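Jarnus Robot Club: new members wanted for the summer term

Posted 8 April 2018 by Naheed Qureshi

We have room for new people at the Jarnus Robot Club, and we'd love to fill every place before the end of the month! You don't need to have built anything before. You don't need to be good at maths, own a laptop or know what a servo is (Fares Rizk joined us last year from a textile course and now writes half our code).

The club meets on Thursday evenings from 6 to 8.30 in Room 76, up the back stairs of the Figueroa Building. This term we're getting ready for the Dresonberg Tabletop Challenge in May, and it's a lovely one. Each team gets one arm, one table and a set of everyday objects, and has to pick things up and put them down where the judges ask. It sounds easy until you try it with something round.

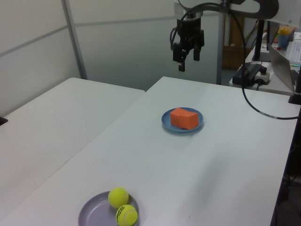

Junaid Durrani looks after the grasping group, which is where most newcomers start. You'll learn to drive the arm by hand first, then to record a set of moves, and by your third or fourth week you should be writing short programs of your own. Soft things squash, balls roll off, plates slide about, and working out what to do about all that is the best part of the evening.

Zubaida Shaikh runs the vision group, who teach the computer to find an object and decide how to come at it. They would very much like two or three more people, especially anyone patient enough to label pictures while chatting. If you'd sooner use a screwdriver, Josphat Mbwambo can always find you something to take apart.

We're taking two teams to Dresonberg, and anyone who comes to at least four sessions can be on one of them. The judges award up to 564 points over the day. Last year we came nowhere near that and had a brilliant time.

What we ask of you:
Be 16 or over and enrolled on any course here, full or part time.
Come most weeks, and tell your group if you can't.
Do the short safety talk on your first evening.
Tie back long hair and leave scarves on the hooks.

The fee is £40 for the term, with tea, parts and the coach to Dresonberg included. If that's difficult, have a quiet word with me and we'll sort it out.

To join, put your name on the sheet outside Room 76 or leave a note for me at the Figueroa front desk. Tell us your course, which group you fancy and whether you can make the competition. You're also welcome to turn up on a Thursday and have a go first.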